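The lowest shelf

When I moved to Skevstead, I rented two rooms above a shop on Rilside, and the first thing I bought was a shelf on a metal frame. It cost 20 pounds and I carried it home in pieces on a Tuesday evening. I have owned better furniture after that, but I have not owned anything more useful, and I want to defend it, especially the lowest level, which most people waste.

In many homes I visit, the bottom shelf is the place where things go to be forgotten. People put there the heavy books, the old printer, the bag with other bags inside. The nice objects stand at the height of the eyes. I understand this, because we arrange our rooms for guests, and guests are usually tall. But a home has also small persons in it, and they live close to the carpet.

My opinion is simple: the lowest shelf should hold the things that are used every day, and it should be allowed to look untidy. Bowls, cups, blocks, boxes, all together. A child who can reach a bowl will take it, and a child who can reach the shelf can also put the bowl back, perhaps not in the same place. I do not mind about the same place.

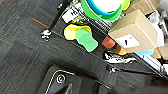 Bowls, a box and small things on the low shelf, close to the carpet.

There is a shop in our town, Rirkari, that sells storage boxes in matching sets. The sets are beautiful. A friend gave me one in March, 15 boxes with lids, and I tried to be worthy of them. After a few weeks all the lids were in one box and the toys were on the floor. A lid is a small door, and small children do not close doors. Now I use plain cardboard, open on top when I can, with a label if I remember to make one. A number is enough for me. I know which box is which, and when I forget, I look inside.

I must be fair to the other side. My neighbours, the Ertürk family, keep everything high and behind glass, and their rooms are calm in a way that mine will never be. They also clean faster. With a low open shelf you must kneel to wipe it, and the dust from the carpet arrives first exactly there. Bright colours do not help either – a yellow cup shouts at you from across the room when you would like to rest.

Still, I would not change. The magazines tell us to own less, or to hide better. One of them had a cabinet for over 200 pounds whose only purpose was that you cannot see what is in it. I would prefer that we ask first who needs the thing, and how high this person can reach.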